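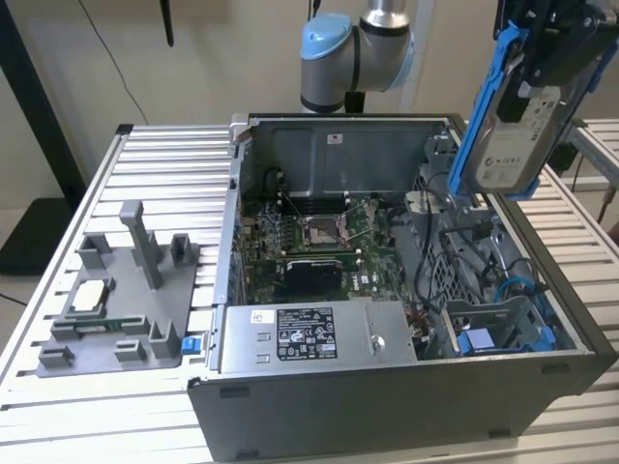 A desktop tower on its side, cover off, CPU socket empty.

By the time Uriel Medrano got the river finished, the army that was supposed to cross it had been sold.

He took the news well enough. He was standing in Zyanya Alvarado's garage at the time with four feet of river under his arm, wrapped in a bath towel, and there wasn't much room to take it any other way.

"Florêncio got an offer," Zyanya said. "For the whole Gundden contingent. Pikes, wagons, the little man with the goose."

"I painted the goose."

"He said the goose was what closed the deal."

Uriel laid the river on the table, between the mill and the hill that everybody agreed looked like a loaf. It was a good river. He'd poured it in May in thin coats, and between coats he had kept the cat out of the spare room by sleeping in there himself. It had reeds made from the bristles of a broom his wife was still looking for. On the near bank was a jetty, and on the jetty was a bucket, and in the bucket, if you brought a flashlight, there was a fish.

The plan had been the Crossing of the Tornar, to be put on at the Dindport show with nearly 2,000 figures, most of them Florêncio Pinheiro's. Uriel was the terrain. Zyanya was the rules, a stapled booklet in which wind direction had its own chapter. Noemí Magaña was the enemy. She had been the enemy for eleven years in various centuries and had never complained about it, mainly on account of how often she won.

"So what have we got?" Uriel asked.

"We have Noemí's side," said Zyanya. "All of it. Dug in on the far bank, guns on the loaf."

"Against whom?"

Zyanya turned some pages, as if the booklet might have an opinion.

Florêncio arrived at four with a bag of pastries, the way a man does when he has already spent the money. He admired the river at length. He got down on his knees to admire it from the level of the water. He said he had never seen such a bank, and Uriel, who had been waiting since May for somebody to say so, found it was hard to stay angry at a person who was looking at the right part.

"I could borrow something," Florêncio said from the floor. "Azucena Figueroa has the Tănase cavalry."

"Azucena's cavalry is the wrong war," said Zyanya.

"By how much?"

"A hundred and forty years."

"They have hats," said Florêncio. "From six feet away it's all hats."

Noemí came in at the end of this, put her coat on the freezer and studied the table. She moved one of her guns a quarter inch to the left. Then she looked across the water at the empty side, the bare road and the field Uriel had flocked in two greens, and she seemed to be thinking it over in a fair-minded way.

"I'd still like to roll for wind," she said.

They rolled for wind. It was against her, and her powder was damp, and under chapter six she had to test for morale. She failed. Zyanya checked it, and then checked it again with her glasses on. The whole left wing fell back past the mill.

"Huh," said Florêncio, reaching for a pastry. "Are we winning?"

Uriel got out the flashlight and asked whether anyone wanted to see the fish.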